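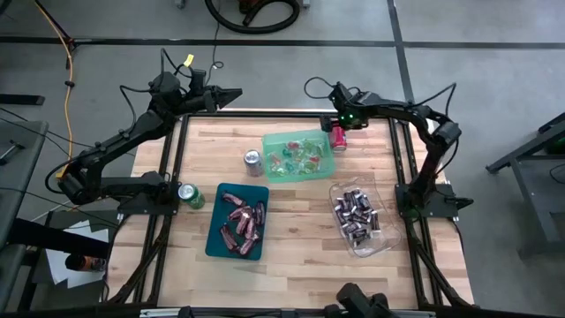
To: the two-arm list
Subject: Re: Sorting sweets and cans - how many layouts before training?

Replying to the whole list, as two other sites have asked me much the same thing in the past month and I would like the answer to be in the archive.

On the earlier message from the Orkasdale bench:

> We have started recording on the sorting task and have 79 usable
> episodes so far, all with the bins in the same places and the cans
> moved a little between takes. The operator is getting quick and the
> takes look clean. Before we go further we would like to know:
>
> 1. Should we keep going with this layout until we have a decent
> number, then change it, or change it from now on?
>
> 2. Do failed grasps get thrown out? We have been deleting any take
> where the gripper drops something.
>
> 3. The wrapped sweets are much harder than the cans. Can we record
> them separately and join the sets later?
>
> 4. What do you write in the text field? Ours just says "sort".
>
> We are on the same frame and arms as Firader, so anything you can
> tell us about your set-up should carry over directly.

I will take these in order.

1. Change it from now on. We made the mistake of recording 173 episodes with the containers fixed, and the policy we trained on them went to where the tray used to be. When we shifted the tray a hand's width towards the operator, the left arm closed on bare table and then carried nothing across to the other side. It did this every time. The cans had moved between takes, so the policy had learnt to look for cans, but it had no cause to look for the tray.

Our present rule is that every object gets moved after each episode and every container gets moved after every fifth one. Moved means lifted and put down somewhere else, and turned as well if it has a long side. Swap the containers left to right now and then. Put a can close to one of the arm bases sometimes, where the reach is awkward, because that is where it will end up sooner or later. Put one right at the far edge too. If the operator can't reach it without folding the elbow badly, note the position and leave it out.

Keep the 79. They are fine as part of a larger set. Just don't train on them alone and expect to learn much from the result.

2. Keep some of them. We sort failures into two kinds. If the gripper drops an item and the operator picks it up again and finishes, we keep the whole take, with the drop in it. Those are worth having. A policy that has only seen clean grasps has no idea what to do after a bad one, and usually carries on with the motion as though it were holding something. If the item leaves the table, or the operator gives up, or an arm faults, we mark the take as failed and move it to a separate folder. We don't delete those either, but they don't go into training.

What we do throw out is anything where a person's hand comes over the table before the recording has stopped. Check the last second or two of your takes for this. We had up to 15 in one afternoon and didn't notice until the policy began to pause at the end of each run. The fix was to have the operator park both arms and press stop before anybody reaches in to reset.

3. You can record them separately, but please record a good share together as well. Joining the sets later gives you a policy that has never seen sweets and cans on the table at once, and it does have trouble choosing. Half and half has worked for us.

On the difficulty, I agree. The cans stand up by themselves and the fingers can come in from either side. The individually wrapped sweets are in a heap, they slide under one another, and the wrappers catch the light. The chocolate bars are somewhere between the two. They are easy to pinch when one lies across the others and hard when two lie side by side. A few things that helped:

- Come down with the fingers pointed at one sweet, not at the middle of the pile.
- Open the gripper only a little wider than the item. Fully open, it pushes the neighbours away and the whole heap shifts.
- Stir the pile between episodes. It settles into the same shape otherwise, and you get the same top sweet over and over.
- Replace wrappers that have gone soft or torn. Ours last a few weeks.
- Use empty containers for some of the takes, so that the policy sees the bottom of them.

See-through containers need more examples than solid ones. The depth readings on the clear one are poor here, and the operators misjudge the rim too. We get about twice as many knocks on it as on the teal tray. I would not take it away for that, as the real job will have clear tubs in it, but budget for the extra takes.

4. "Sort" is too short. Write what was done in a plain sentence, with the object, the colour and where it went. "Put the red can to the left of the tray" is enough. If both arms were used, say which arm did what. We have three people writing these and they don't all use the same words, and I have stopped trying to make them. The bars have been called bars, chocolates and sweets, and it has done no harm so far. Wrong colours do harm. So does left and right taken from the other side of the table, so agree which side you are standing on and tape a note to the desk.

For the tasks where you want one arm to hand over to the other, say so in the text. Otherwise the two ways of doing the job get the same label and the policy wavers between them in the middle of the table.

On the set-up in general: it should carry over, but check your overhead view against ours before you assume so. Ours takes in the whole table and a fair amount of floor on three sides, and the floor changes more than you would think. Leads get moved, things are left lying beside the frame, a hose gets put down and stays for a month. We don't tidy up for recordings and I would suggest you don't either. The Charpentier set was recorded with a plain sheet all the way round, and it did badly as soon as the sheet came down. We do keep cables off the table surface and out of the elbow's swing on both sides, and we look at the loops by the wrists each morning. A loop that has worked tight will pull the gripper round by a few degrees and you will blame the calibration.

We are at 332 episodes on this task now, with the containers moving, and grasping on the cans is good enough that I have stopped recording cans alone. Sweets are still poor. Handovers are worse than that. I plan to spend most of June on both.

If you can send your takes in the Taltetti format I can run the checker over them at this end and return a list of the ones with trouble. It catches dropped camera samples and arms that start away from the rest position. It does not catch hands, so you will have to look for those yourselves.

One question back. Do you record the gripper opening as commanded or as measured? We use measured. On the sweets the two differ by the width of the sweet, and if yours are commanded we will have to convert one set before they can be joined.

Firader bench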